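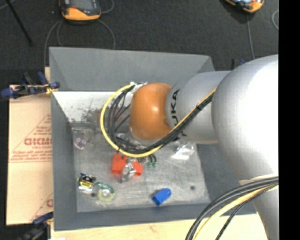

Reading time: 2 min

Start without a greeting. Bin picking, two grippers, one KUKA arm. Uwe Schmieder ran the trials in November and I argued with him about every number.

Point at the cables. The yellow one loops right around the wrist. When a vendor shows you a clean arm, ask where the cables go.

Point at the bin. Roll of tape, blue block, clear crinkly plastic. Flira's brochure says "any household item." Pause there.

Numbers. 117 attempts each. The Flira suction cup was great on the block and poor on anything crinkled. The Mujić fingers were slower and dropped less. Do not say "winner." 117 tries in one bin is a small test, and we picked the items.

Bitport claims 100 percent on its own camera demo. Ask the room: 100 percent of what? They reset the bin by hand after every miss. Uwe has the email.

If someone brings up the Bendcombe controller: we had it for 5 days, it needed 2 of them to install, no opinion yet.

Skip the cost slide if it's past 3:30. Leave the bin up for questions, and repeat each question into the mic.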